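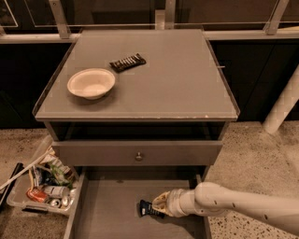 **Unit 2: Storage, Surfaces and Daily Use in Small Dwellings**

These notes accompany the second unit of the Household Space course taught at the Trotcombe campus. Students should read them before the Thursday session and bring a copy to the workshop. The Beddoe reading is required only for those taking the course for credit.

## 2.1 Scope of the unit

Unit 1 dealt with the dwelling as a set of rooms. Unit 2 deals with what residents keep in those rooms, where they keep it, and how the choice of storage affects the use of floor space. Built-in closets and garages are left for Unit 4. Kitchens are treated here only where the kitchen shares a room with the living or sleeping area, as it does in most of the Rurau apartments.

The term *storage* covers any place where an object rests while it is not being used. A shelf is storage, and so is the seat of a chair that has held the same coat since winter. Students often find the second kind harder to record, because residents do not mention it when asked. It should be recorded all the same.

## 2.2 Closed and open storage

**Closed storage** hides its contents behind a door, lid or drawer front. **Open storage** leaves them in view. A single piece of furniture frequently provides both. A low cabinet has closed storage in its body and open storage on its top, and the two are used in different ways.

Items in closed storage tend to stay in one category for a long time. A drawer given over to linens will usually still hold linens a year later. Items on an open top change through the day. Mail, keys, dishes and food arrive and leave according to the routine of the household, and few residents can say in advance what will be there at a given hour.

For this reason the survey form has separate lines for the body and the top of each piece. The two lines should not be merged, even when the top is clear at the time of the visit.

## 2.3 Clearance

Every piece of furniture occupies more floor than its base. The additional area needed to use it is called its **clearance**. For a drawer unit, clearance has two parts:

- the depth of the drawer when fully extended
- the standing or kneeling space in front of the extended drawer

Low drawers call for more standing space than high ones. A person reaching into a bottom drawer bends or kneels, and the body extends back into the room. Plans that allow for the drawer alone will show a workable layout that residents find cramped in practice.

Clearances may overlap. The space in front of a dresser may also serve as the path to a window, provided that both are not needed at once. Overlap is acceptable between a drawer and a path of occasional use. It should be avoided between a drawer and an entrance door, and between a drawer and the working side of a stove.

Swinging doors are recorded by the arc they sweep. Sliding doors have no arc, but they give access to only part of the interior at a time, and the form has a box for this.

## 2.4 Height and reach

The course uses three bands of height: low (below the knee), middle (knee to shoulder) and high (above the shoulder). The middle band is the easiest to reach for nearly all adults and should be kept for items in daily use. Heavy items belong in the lower part of the middle band where possible. The high band is suited to light items needed a few times a year.

The bands are taken from the resident and not from a standard figure. In a household with a seated resident or a small child, two sets of bands are drawn on the same elevation in different colors. Where the sets conflict, the notes should say which one the present arrangement favors.

## 2.5 Surfaces and wear

Wear is useful evidence of how a surface has been used. It is most often found along front edges, near handles and at corners beside a path. Students should note its position and leave its cause open unless the resident supplies one. A chipped edge may date from a previous home or from the day of purchase.

Finishes also affect use. Matte surfaces show fewer fingerprints than gloss, while pale gloss surfaces return more light to a dark room. Residents in the Rurkgate block, where the lower apartments face a wall, spoke of this more than any other matter.

## 2.6 Case material: Rurau and Rurkgate

The case material consists of surveys from 33 apartments, 19 in Rurau and the remainder in Rurkgate. All are one-room or two-room units. Copies of the plans are held in the department office and may be consulted there but not removed.

Three points deserve attention during reading:

1. In Rurau, the largest piece of closed storage is usually placed opposite the bed – a position that makes the sleeping area the main route through the room.
2. In Rurkgate, residents favor several small pieces over one large one. The corridor is narrow, and large items cannot be turned at the stair.
3. In both places the top of the piece nearest the entrance carries the most varied objects.

The Beddoe reading argues that the third point follows from the lack of a hall. Students may accept or dispute this, but should refer to at least two plans in doing so.

## 2.7 Workshop exercise

Choose one room that you are permitted to survey. Draw the plan at the scale given in Unit 1 and mark all storage, closed and open. Show the clearance of each piece with a dashed line and shade any overlaps. Then complete the survey form at two different times of the same day, leaving the plan unchanged.

Attach a written comment of no more than one page. The comment should address the overlaps first and the open surfaces second. Proposals for new furniture are outside the exercise – the task is to record the room as it is used.

Work is due at 11 on the morning of the session. Drawings should be in ink or dark pencil, with the north point shown. Forms completed without the permission of the resident will be returned unmarked.

## 2.8 Terms to know

**Clearance:** floor area needed to use a piece, beyond its base.

**Overlap:** floor area that falls within two or more clearances.

**Band:** a range of height defined by the reach of a particular resident.

**Resting place:** any position, intended or otherwise, in which an object is left between uses.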